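Search this notebook
Enter keywords Go

January 22, 2023

Long day, but a good one, so I'm getting it down before I forget half of it. Lanying Qiu and I spent the morning going through the kitchen tasks for the Wadcombe canteen job, all still in simulation for now, and then the afternoon talking about what it means for the people on the early shift (which ran well over, as these things do, and I didn't mind a bit).

Simulated counter is the marble one, with the toaster to the left of the sink and the arm working in from the front. I've kept the Guo planner settings as they were in September, apart from the approach speed, which I brought down a little because it makes the runs so much easier to follow. 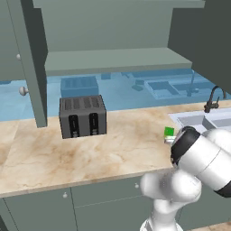 Will the breakfast crew lose hours once the arm goes in?
Wadcombe has agreed to keep the roster as it stands for the first 2 months, and the time saved on fetching and putting away goes to prep and serving.

I do want to hold them to that. Yuzhen Liang went over to meet the crew last week and came back with pages of notes, bless her, and most of it was about small things: who gets to stop the arm, whether you have to log it when you do, where you stand with a hot tray. One woman there said the reaching up and putting away is what wrecks her shoulder by ten o'clock, and she'd happily hand it over tomorrow. Another likes doing it, as it's the quiet bit of her morning! Both fair, and I'd like the schedule to have room for both of them.

Batch so far is 1064 runs out of the 4000 we promised Peltex. I'd hoped to be further along, but the shelf height got changed partway and I had to throw out 300 of the early ones.

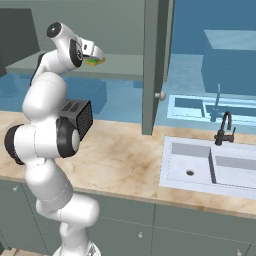
Anyway, the stop button. Lanying thinks anybody on shift should be able to pause the arm without giving a reason, and I've come round to her view. If people have to fill in a form they'll just work around the thing, and then we learn nothing. I'll write that into the draft and ask Yuzhen to read it over with the crew.

Still to do: restart the batch overnight, ring Peltex about the date, find my good pen.

Related entries
Davivine gripper pads, second order
Shelf heights, old and new
Notes from the Wadcombe visit (Yuzhen)
Guo planner settings, September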